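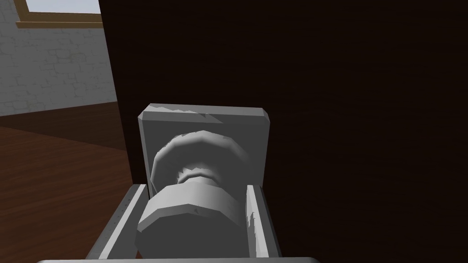 Dark wood door with square light gray backplate.

Home | About Us | Products | Service & Parts | Projects | Contact

About Vastau

Vastau makes and installs commercial laundry and dishwashing equipment for hotels, hospitals, schools and restaurants. We started as a repair shop with a staff of six, fixing machines built by other people. Much of what we know about how a washer or a dish machine should be put together came from taking broken ones apart.

Today we have 36 employees. Fabrication, assembly and testing are done under one roof, and the parts warehouse is across the yard. Our office staff and our service dispatchers share the front of the same building, so a customer who calls about an order and a customer who calls about a leaking valve reach the same switchboard.

What We Make

Nevar is our line of washer-extractors. The frames are welded in our shop and the drums are stainless steel. Nevar machines come in hard-mount and soft-mount versions. The soft-mount version is the usual choice for upper floors and for buildings where the slab cannot be cut.

Saludo is our line of pass-through dish machines. It was first built for school cafeterias and is now used in restaurants and staff canteens as well. The current model, the Saludo 300, replaced the earlier one two years ago. Wash arms and filters come out without tools. Spare parts for the earlier model are still stocked.

We also build sorting tables, soak sinks, shelving and drain troughs to order. Send us a sketch with measurements and we will send back a drawing and a price.

Installation

Our own crews do the installing. Before a machine is shipped, we visit the site to check door widths, floor drains, water pressure, venting and electrical supply. If something has to be changed, we put it in writing for your contractor. We do not do the building's plumbing or wiring ourselves, but we will meet with the people who do.

On the day of startup, the crew runs the equipment with the kitchen or laundry staff present and goes over daily cleaning, drain checks and chemical feed settings. Printed instructions are left on site in English and Spanish.

Service and Parts

The service desk opens at 7 a.m. The parts counter keeps 754 part numbers on the shelf, including door gaskets, pumps, belts, heating elements and control boards. Orders received before 2 p.m. go out the same day. Please have the serial number ready when you call. It is stamped on the plate behind the lower front panel.

In January we took over service for Gaseck steam presses in our area. Gaseck owners with an existing maintenance agreement keep the same terms until it runs out. Renewals will come from our office.

Working With Us

We sell directly and through kitchen and laundry dealers. Architects and consultants can ask for cut sheets and rough-in drawings by email. The shop is open to visitors by appointment, and closed-toe shoes are required on the floor.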